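The Small Things Drawer – Notes from the Vorno Neighborhood Newsletter

Cards, and where they go

Every household I know has a place where cards collect. In ours it was a soup bowl by the front door, and by the time I finally sat down to deal with it, the bowl held library cards from two towns, a punch card for the Paredes bakery (one stamp short, for longer than I care to admit), the hardware store card, and a parking pass for a garage in Premalholm that I haven't used in years. I had meant to spend ten minutes on it. I made a pot of coffee and was there until lunch, and I enjoyed myself very much.
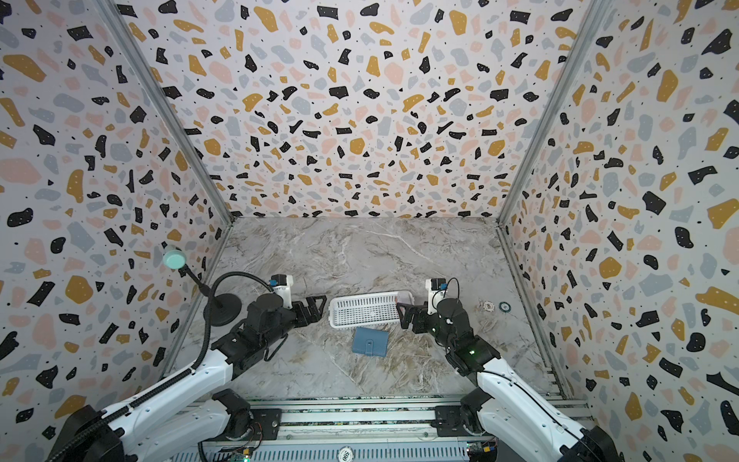 I started the way I start most sorting, by tipping everything out onto a hard, clear surface and putting a basket close by. A plain white plastic one with holes in the sides is as good as anything. Whatever you don't want to make up your mind about goes in the basket, and you come back to it at the end, when you're feeling braver. I like a good light for this too, one with a neck that bends, as the print on some of these cards is very small and my eyes are not what they were.

Then comes the holder itself. I have tried the metal kind that pops the cards up, and the kind that sticks to the back of the phone, and I keep coming back to the soft little folding sort with clear sleeves inside and a strap that snaps shut. Light blue is a cheerful color for one – you can find it at the bottom of a bag – and a line of white stitching along the border looks nice for no reason other than looking nice. 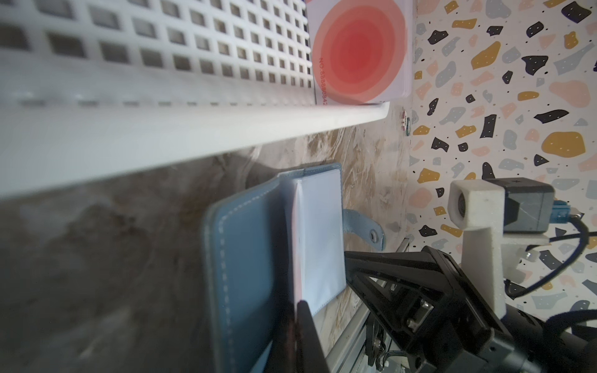
Reading time: 5 minutes

The sleeves are where people get into trouble, and I include myself. It is so tempting to slip two cards into one sleeve, and then a receipt behind those, and before long the plastic has stretched and the strap won't reach its snap. One card to a sleeve, please! If you run out of sleeves, you have too many cards, and the basket is right there waiting.

Put the payment card you use most in the top sleeve, where you'll see it as soon as the holder opens. Give the strap a little tug before you close it, too, so it isn't lying caught across the cards. I spent a whole winter pressing on a snap that had a grocery card wedged beneath it and blaming the snap.
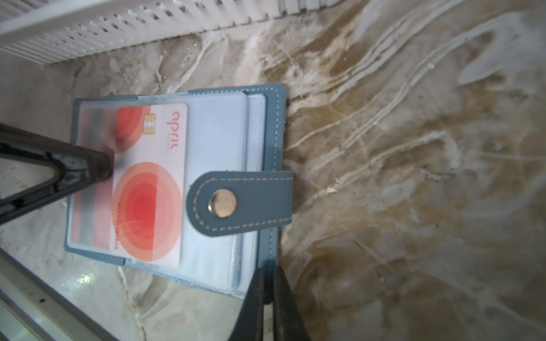 What to do with the leftovers

Go back to the basket now. Expired cards with a chip or a stripe should be cut up, straight through both, and the pieces put out in separate trash bags if you're the careful type. Gift cards deserve a phone call first. I found one for the garden center at Pelleck that still had money on it, and I've already spent it on tomatoes. Membership cards you can't quite part with can go in an envelope in the desk with the month written on the front. I wrote July on mine, and whatever I haven't gone looking for by then will be thrown out.

Wipe off the tabletop when you've finished, and the holder as well, with a cloth that's barely damp. Leave it lying open for a while before the cards go back in.

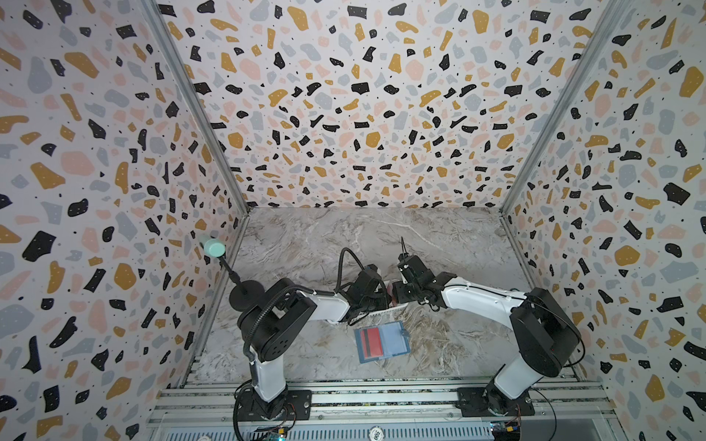 One reader wrote in after our last item on drawers to say that she keeps two holders, one for every day and one for trips, and that the trip one never leaves the suitcase. She puts her spare library card in it, along with a slip of paper with her sister's phone number, and she says she hasn't had to hunt for either one since. I'm thinking of trying it. The soup bowl, meanwhile, has gone back to the kitchen.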